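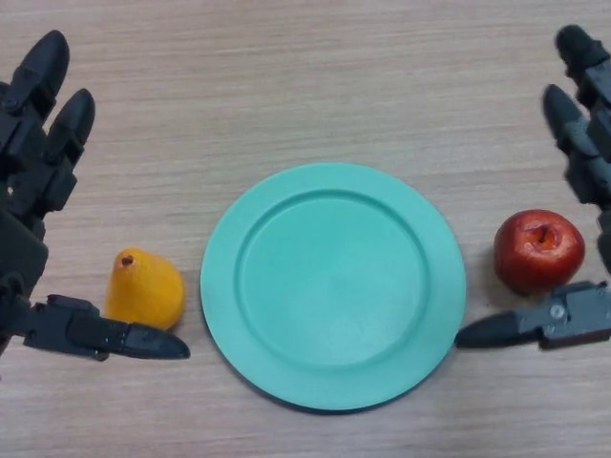 The green plate on the wooden table

Narholm Neighborhood Supper Club
Minutes of the planning meeting, January 2024

Illia Shevchuk opened the meeting and thanked everyone for coming out on such an icy evening, and especially those who had walked over from the Pirihi side of town with covered dishes under their coats.

The minutes of the last meeting were read and approved, with one correction: the soup in the fall was barley and not lentil, and the cook would like that known.

Money. We have $1,120 in the account. It was agreed, after a good long talk and a second pot of coffee, to keep $1,000 toward the new stove and spend the rest on dish towels and serving spoons.

Winter supper. We expect 46 guests and will set up 12 tables. Illia will ask at Fusska Bakery for rolls. There was a lively discussion about dessert, with strong feelings for pie, and we settled on baked fruit with cream (pie may return in the spring!).
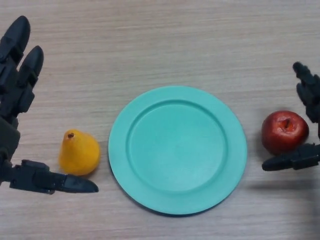 Pear, plate and apple

Table settings. Several members would like fruit on every table again, as it looks so cheerful and the children can help themselves. Agreed.

Any other business. The hall key sticks. Please lift the door a little as you turn it.

Illia closed the meeting and we all stayed to wash up.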